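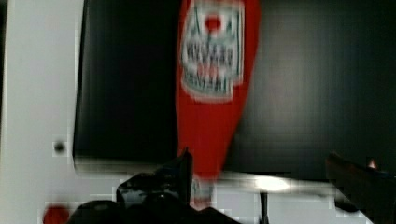
Kitchen and Counter Assistant (part-time), Pomix Lunch Room, Quinlan

Pomix is a small lunch room with warm sandwiches, soups and home-made sauces. We are looking for one person to join us in the kitchen and at the counter, 27 hours per week, from Monday to Friday. The work starts at 7:30 in the morning and finishes before 1 p.m., except on Thursday, when we also prepare the orders for the offices and stay one hour longer.

Your tasks will be:
Preparing bread, vegetables and fillings before the opening
Filling and labeling the sauce bottles, and writing the date on each of them
Serving the guests and taking the payment
Washing the dishes and cleaning the tables after lunch
Receiving the delivery from Nillska on Tuesday morning and checking it with the order list
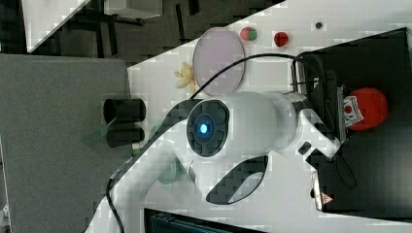

Experience in a kitchen is welcome but it is not a condition. We will teach you our recipes during the first two weeks, and these weeks are paid in full. More important for us is that you come on time, that you keep your place clean and that you are friendly also when the line is long. On a normal day we serve 100 lunches, and most of them in a period of one and a half hours, so you should not be afraid of a little speed.

You must be at least 18 years old and allowed to work in this country. You need enough English to speak with the guests and to read the allergy list. Other languages are a pleasure for us, in our team we already speak four. The food handler card is necessary, but if you do not have it yet, we pay the course for you.

We offer a fixed schedule, a free lunch every working day, work clothes and shoes, and a bonus of 400 dollars after the first six months. The tips are divided equally between all who worked on that day. The hourly wage we will tell you at the first phone call.

To apply, please send a short letter and your phone number to Gülizar Türkmen, or bring them to the counter after 2 p.m. A photo is not needed. Applications are accepted until Saturday, April 19, 2025. We invite the selected persons for a trial morning, also paid, in the last week of the month.

The lunch room is next to the Clindum building, entrance from the parking side. Bicycles can be left in the yard.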